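Ten weeks into the language course

15 August 2025
by Paweena Ruangrit
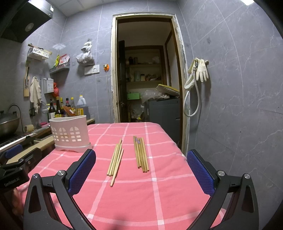
My notebook for the evening class is full, so I bought another one on the way home. The first one lasted from May until now and I wrote on both sides of every page. I started the course because my daughter-in-law's family lives in Kundinitz and we are going there for the naming party, and I did not want to sit at the end of the table smiling for a whole afternoon. The teacher told us on the first night to learn the words for whatever is in front of us at home. I have been doing it at the kitchen table, with its pink and white cloth. I can now say tablecloth, and I can say chopsticks, though I had to ask her for that one and she had to go and look it up. She wrote it on the board for everybody and a man in the second row wanted to know when he would ever need it.

Class tonight was on the past tense again. I understand it when I read it. When I have to speak, I stop before the verb and everyone can see me looking for it. We did an exercise in pairs where you tell the other person what you did in the morning. I said I got up, I made tea, I went to the post office. I did not go to the post office, but it is the place I know how to say. My partner was the young man from the tire shop. He asked what I had mailed and I had to invent a parcel, then the person it was for, then her address. By the end I had a sister in Steltthorpe with a bad knee.

The textbook is not very good. It is 298 pages and the first dialog is between two businessmen at a trade fair. I have no use for order numbers or delivery terms. The word for grandchild does not come until the last chapter, next to a drawing of a family that seems to be angry about something. I have written my own list in the back. So far it has: grandchild, to hold, sleepy, she looks like you, no thank you I am full, where can I put this, may I help, and sit down please.

I also use Jeneo on the bus. It is a word card program that my son put on my phone. It shows you a word and you say whether you knew it. It tells me I have learned 808 words, which I do not believe. It counts a word as learned if you get it right a few times, and I get them right because I remember the order of the cards. Last week I met one of them on a jar in a shop and had no idea what it was. I stood there and read the ingredients until I worked it out. It was horseradish. I will not forget that one now.

I called my daughter-in-law after supper and asked her to talk to me for eight minutes without any English. She is patient, but she speaks to me the way people speak to a dog at the vet. I told her to go faster and then I could not follow. We agreed on something in between. She told me about her aunt's kitchen, I think, or about something that happened to her aunt in the kitchen. There was a ladder in it. I asked if the aunt was all right and she laughed and said yes, so I must have had enough of it.

Her mother and I have never had a proper conversation. At the wedding we held hands a lot and pointed at people. She sent me a card at New Year with two full pages of writing and my son read it out to me over the phone, skipping parts, I could tell. I got the card out this evening and tried it on my own. The handwriting is hard. She makes her r and her n the same way. I got through most of the first page with the dictionary. She writes that the winter has been long and that the neighbor's new fence is too high. Then there is a paragraph about my son, and I see why he skipped it - she says he is thin and asks if he was always a picky eater. He was. I am going to write back and say so, and I will do it without help, even if it takes me a week.

The train tickets came in the mail today as well. We change at Minhas and have to wait there most of an hour. I want to buy the coffee myself at the station and see if I can do it without them switching to English on me. My husband says he will stand behind me and say nothing. He has not learned anything except good morning, and he uses it at all hours.

Things to do before the next class:
Past tense of to go, to bring, to give. Write each one out in full.
Ask the teacher about the two words for "cousin."
Finish page two of the card.
Find a present. Not tea, I took tea last time and it was still on the shelf in the wedding video.

It rained in the evening and the gutter over the back door is dripping again. I put the bucket under it. I know the word for bucket. I do not know gutter, and the dictionary gives three of them, one of which I think is only for bowling. I wrote all three in the new notebook, so that is the first line on the first page.

Bed late.

Comments

Marit
The two cousin words might be for the mother's side and the father's side. It was like that in the language I was learning, and I gave up and just used first names.

Odell P.
I had the same trouble with the phone cards. Shuffle them if the program lets you. My score dropped by half and then it slowly came back.

Paweena Ruangrit
Thank you both. I found the shuffle button. It was in the settings under a picture of a hat. Marit, I asked and it is the older cousins and the younger cousins, at least in their family.

tannerhill
What did you end up taking for a present?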